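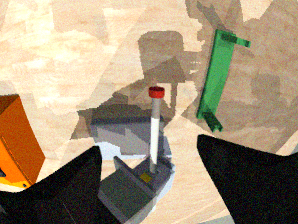 Have the participating employers removed the degree requirement from their entry-level technical postings?

Most of the postings reviewed this period no longer state one, but 77 still do, and the review does not yet show whether the change in wording has affected who gets hired.

## Scope of this report

This is the second progress report under the Rekar grant for the entry-level hiring review in the Ploltcombe area. It covers January through June. The grant supports three pieces of work: a coded set of job postings from employers that publicly committed to dropping degree requirements, a comparison of those postings with interview and offer records where employers agreed to share them, and a small set of recommendations to be tested with at least two employers before the grant ends.

The first report described the sampling plan and the coding guide. Neither is repeated in full here. Changes made to either one since then are listed under Deviations.

## Postings data

Collection ran from the start of January to the end of April. The scraper pulled postings twice a day from employer career pages and from two general job boards. It returned 647 postings that matched the entry-level technical filter (software, quality assurance, data support, IT support and network operations). After duplicates were removed, 608 remained. Duplicates were mostly the same opening listed on a career page and again on a board with a slightly different title. Where the two versions disagreed on requirements, the career page version was kept and the disagreement was logged in the notes field.

Of the 608, 562 were coded in full. The rest lack a usable requirements section, either because the posting linked out to an application form or because it had expired before the full text was saved. They are still in the file with a status of "partial" and are left out of every result below. Every result in this section uses the 562 as its base.

Each posting was coded for four items:

- Degree language: required, preferred, degree or equivalent experience, not mentioned
- Years of experience requested
- Pay range shown in the posting text
- Named alternative route, such as an apprenticeship, certificate or skills test

Degree language was the item most often disputed between coders in the pilot. The usual problem was a posting that said "bachelor's degree or equivalent" in the requirements and "degree required" in the application form. The revised guide treats the form as controlling if the form blocks submission without a degree entry. A posting of that kind is coded as required. This rule moved a number of Faretti postings from the equivalent category into the required category, and Faretti was told before this report was written.

The 77 postings coded as required are not spread evenly. They are concentrated in network operations and data support. Software postings in the set rarely require a degree outright, but they commonly ask for two or more years of paid experience, including for roles with "junior" or "associate" in the title. For an applicant coming from a certificate program, that is likely to be as hard a barrier as the degree line was. The grant proposal did not list years of experience as a primary measure. We recommend that it be treated as one in the final analysis, and a request to that effect is included at the end.

Pay ranges were shown inconsistently within the same employer. In several cases the board version carried a range generated by the board itself. Those were coded as no range shown.

## Employer records

### Faretti

The data sharing agreement was signed in February. Faretti has delivered applicant stage records for the previous calendar year and for the first quarter. Records are stripped of names and contact details before transfer and carry a random applicant key.

The first delivery could not be used. The education field had been filled by the resume parser, and blank entries had been written as "high school" in place of missing. This would have overstated the number of applicants without degrees and understated how they fared at screening. Faretti's recruiting systems group found the setting and re-exported the file. The second delivery passed our checks, apart from a short run of records in March with no stage dates.

Analysis of the second file has started. We are not reporting stage-to-stage rates yet. The screening step at Faretti is partly automated, and we have not received the documentation for the ranking rules in use before the public commitment was made. Without it, a difference between the two periods could come from the wording change, a change in ranking, or both.

### Mustonen

Mustonen has signed a more limited agreement. It covers totals by job family and quarter, with no applicant-level records. Its legal department was willing to share totals only when each cell held enough applicants to prevent identification, and as a result most of the network operations cells are suppressed.

The totals are enough to show whether hires without degrees rose or fell in software and IT support. They are not enough to separate screening from interview outcomes. We have asked whether Mustonen would run our script on its own systems and return only the output tables. A test version of the script was sent in May and ran without errors on made-up data. A decision is pending.

Mustonen also supplied its interviewer guide for entry-level roles. The guide was updated after the commitment and no longer lists education as a scored item. It still instructs interviewers to open with a question on the candidate's academic background. We have flagged this to Mustonen as a low-cost change and have offered replacement wording.

### Other employers

The remaining employers in the postings set have not agreed to share records. Two declined in writing. The others have not answered after a second request. No further outreach is planned unless the funder advises otherwise. Their postings stay in the analysis, as those are public.

## Certificate program survey

The Ploltcombe certificate program distributed our questionnaire to its recent graduates through its own mailing list. We do not hold the list and cannot report a response rate by cohort. Responses came in more slowly than planned, and the closing date was moved by four weeks.

The free-text answers have been read once and not yet coded. Two themes will need their own codes. The first is application forms that will not accept a certificate in the education field. The second is the lack of any reply after a skills test, in some cases a test that took several hours of unpaid time. The questionnaire did not ask how long tests took. A follow-up item has been drafted and could be sent to respondents who agreed to be contacted again.

## Deviations from the plan

1. Collection was scheduled to continue through May. One of the job boards changed its page structure at the end of April, and the scraper began saving empty requirement sections. Collection was stopped at that point and not resumed. Repairing it would have used staff time set aside for coding.
2. The coding guide was revised once, to add the application form rule described above. Everything coded before the revision was recoded.
3. The planned employer roundtable was replaced with separate calls. Employers were more willing to discuss screening rules without competitors present.
4. The survey closing date was extended.

## Spending

Spending is under budget for the period in two lines. Travel is low due to the change from a roundtable to calls. The data hosting line is low because the Mustonen records, as aggregated, do not need the restricted storage tier. Coding labor is over budget as a result of the recoding. The net position is a small underspend. A line-by-line statement was submitted separately through the Rekar grants portal.

We ask to move the unspent travel funds to coding labor. The total award would not change.

## Risks

**Ranking documentation.** If Faretti cannot supply the earlier ranking rules, the before-and-after comparison at screening will have to be presented as descriptive only. Interview and offer stages would not be affected. Faretti has said that the vendor holds the older configuration and that a request has been made.

**Small cells.** Even with applicant-level data, hires without degrees in network operations may be too few in one year to support a separate estimate. We expect to combine network operations with IT support and say so in the tables.

**Posting text versus practice.** The postings data describes what employers say they require. Any public use of the postings results before the records analysis is complete should state this plainly. We would prefer that the figure of 77 not be quoted apart from the total number coded.

## Work for the next period

- Complete stage-to-stage analysis of the Faretti records, subject to the ranking documentation
- Obtain a decision from Mustonen on running the script internally
- Code the survey free text with two coders
- Draft the recommendations and test the application form changes with one employer
- Archive the postings file with its coding guide in a form other researchers can use

The application form test is the item most likely to slip. Faretti has a freeze on changes to its recruiting system in the fall, and the test would have to start before the freeze or wait until it lifts.

## Approvals requested

1. Addition of years of experience requested as a primary measure
2. Transfer of unspent travel funds to coding labor
3. Use of a short follow-up questionnaire on the length of skills tests, sent only to respondents who agreed to further contact

A reply on items 1 and 2 is needed before the analysis plan is locked. Item 3 can wait until the free text has been coded.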